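How a fake delivery text emptied a savings account in Rampersad – and what the bank's fraud desk wants you to do

22 August 2024

She still has the text on her phone. Won't delete it. "I look at it and I think, how did I fall for that," she says. "But it was lunchtime, I was waiting on a package, and it came in right under the real ones."

The message said a parcel could not be delivered until a small redelivery fee was paid. There was a link. She tapped it, typed in her card number, her address, her date of birth. Went back to her sandwich.

She asked us not to print her name. She's a retired school bus driver, lives on the east side of Rampersad, and over two days last month she lost $1,134 from her checking account and then, a few hours later, most of what she had put by in savings. She won't give the second figure. Her kids don't know it yet.

We met at her kitchen table, with the bank letters in a folder and a pot of coffee going. She talks fast and gets up a lot.

The fee itself went through fine. What she didn't expect was the phone call the next morning. A man, polite, said he was from the fraud team at Dastik, the credit union she has used for 35 years. He knew her address. He knew the last digits of her card.

"He said, did you pay a delivery charge yesterday? And I said yes, and he said oh dear, ma'am, that was a scam. He was so nice about it. He told me I'd been scammed! And he was right, that's the thing."

He stayed on the line for most of an hour. Told her the account was not safe and a new one had been opened in her name. Told her not to speak to anyone at the branch as staff there might be involved. She moved the money herself, in three payments, reading him the codes as they came in.

"I asked him twice, are you really Dastik. He said look at the number on your screen. And it was their number. It was the one on the back of my card."

We put that to a fraud investigator at the credit union, who agreed to talk as long as we left the name out. Short call, squeezed between meetings.

"Caller ID means nothing. Please print that," the investigator said. "Anyone can make a call look like it's from us. We will never ask you to move money to keep it safe. Never ask for the code. If somebody does, hang up, I don't care how rude it feels."

How often are they seeing this one? "Every day. It was checks a few years back, then gift cards, now it's the text and then the call. The text is just there to get your details. The call is where they make the money."

The credit union has since returned part of the checking account loss. The savings transfers are still under review, and the investigator would not discuss a members case. The reader says she has been told to expect an answer by letter.

She did one thing right, and quickly. Her neighbor, who works on the help desk at Trument, came over that evening and got her to change every password she had, starting with the email. They also found a remote access app the caller had talked her into putting on the tablet. It came off that night.

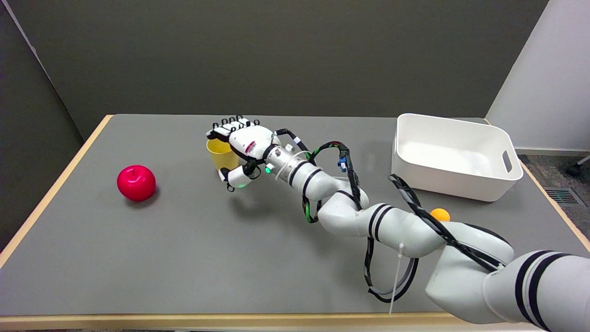 What to do if you get the call

The investigator gave us a list, which we have shortened.

Hang up. Wait a few minutes, or use another phone. Call the number on your card or your statement, and dial it yourself.

Don't tap links in delivery texts. Go to the store or the carrier's own site and look up the order there.

If you already paid, call your bank first and the police second, same day. Ask for the card to be stopped and ask for a case number. Write it down.

Keep the text. Take a screenshot of it, with the sender showing.

Be ready for a second call. People who have lost money once get put on lists, and some will hear from a "recovery service" that wants a fee up front. Our reader got hers 12 days later, from an outfit calling itself Peltex. They wanted $1,000 to get the rest back.

"I told him to hold on a minute," she says. "Then I put the phone down on the counter and went out and watered the tomatos. He was still there when I came back in."

She reported that one too. Case is open. She has a new card, a new phone number, and she now lets anything she doesn't recognize go to voicemail, including, for one afternoon, us.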